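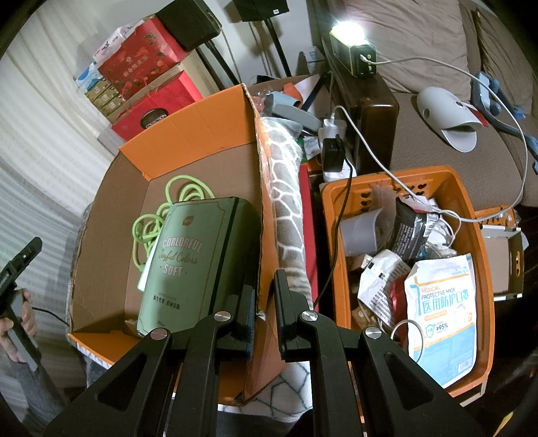 Decha Yensuk asked us whether the Jallar hand gripper is any use to somebody who has never programmed a robot. Yes! That question reaches us more than any other, so it goes first. You hold the gripper, you do the job with your own hand, and the recording is what the robot learns from. No code at your end.

What do I get when I hire a kit?
The two-fingered gripper, a clip mount for your phone, cables and a printed setup sheet. Hire runs for 2 weeks and the kit number (yours might be 2291, say) is on the lid. Please quote it when you write in.

Do I have to tidy up before recording?
Please don't! Ordinary clutter is what we love most. Boxes with their flaps up, a basket crammed with packets, a blanket hanging where it shouldn't, cables all over the place – a robot that has only met bare worktops gets muddled the moment it meets a sitting room.

Which jobs work best?
Picking things up and putting them somewhere else. Moving a book from a box to a basket is a lovely first one. Soft things such as blankets are harder, and good fun once you have your hand in.

How many recordings make a set?
126 for the Koridard plan. Short ones are fine, and you can spread them over as many days as you like within your hire.

Can I use it left-handed?
Yes, the fingers are the same on both sides. Swap the strap over and away you go.

Does daylight through the blinds matter?
Not much. Recordings from morning and evening both help, so mix them if you can. Avoid pointing straight at a lamp.

What if a finger feels stiff?
Look at the pivot screws first. A quarter turn looser usually frees it. If it still sticks, stop and message us, and we'll post another.

Who sees my recordings?
The Ersoy checking team, 2 people, and then the training computer. Faces are blurred before either.

When do I send it back?
By the Monday after your hire ends, in the box it came in. The return label is under the foam.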